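Week 5 handout: The first hours of a missing person search

Welcome back, everyone, and thank you for the lively session last week (I did read all of your questions, even the ones squeezed into the margins!). These notes go with the Fendlow exercise, so please have them beside you when we start at 9 a.m.

We'll begin where most searches begin, with a worried phone call. Somebody's father hasn't come home from his walk, or a child was in the yard and now isn't. The person taking that call has a lot to get down, and the caller may be in no state to be tidy about it, so let them talk first and then go back over the gaps. You want the place last seen, the time, the clothing and above all the shoes, any medicines, and who has already been out looking. That last one gets forgotten more than any other, and it matters a great deal once you have a tracker looking at footprints. 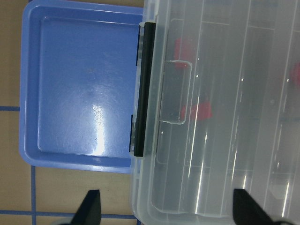

Should we wait until the family has finished their own search before sending a team?
Send the team as soon as you have a place last seen, and ask the family to keep one person at the house in case the missing person walks back in.

Now to our case. In the Fendlow exercise, an elderly man named Gyula Kiss has left his daughter's home on the Hegyi road one afternoon in June. He is fit, a little hard of hearing, and fond of the river path. His daughter calls 33 minutes after she notices the back gate standing open. You have 30 people on the call-out list and daylight on your side for a while yet.

Start with what I like to call the quick look: the house itself, top to bottom, then the sheds, the car, the neighbors' porches. I know it feels silly to look under beds when there's a whole valley out there, but please do it anyway, and do it again with fresh eyes. After that, send small, fast teams down the paths he would most likely take, and put somebody at the Solto bridge, where the river path and the road come together. 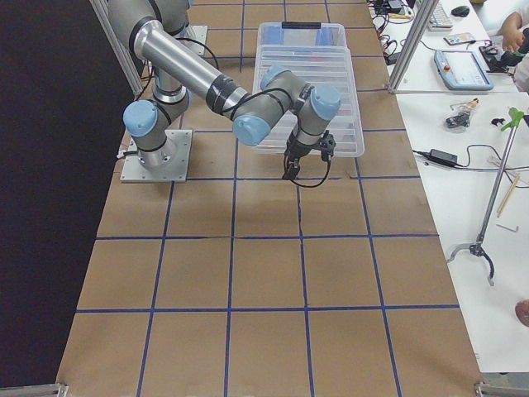

Once the quick teams are out, you can sit down and think about dividing up the ground. On the exercise map each square is 500 meters on a side, and the old Ploris quarry falls across two of them, which caused no end of muddle last year. A big table helps enormously with this part. Cover it in brown paper and mark out the squares with strips of blue tape, as on the long table here, and your whole group can stand over the same plan and write on it. Where you can, though, let your real search areas follow streams, fences and tracks, which a tired person can find on foot much more easily than a line on a map.

Before next time, read the radio log in your packet, beginning at entry 952, and write down the point at which you would have called for the dog team. A paragraph is plenty. Bring a pencil and a good eraser, too.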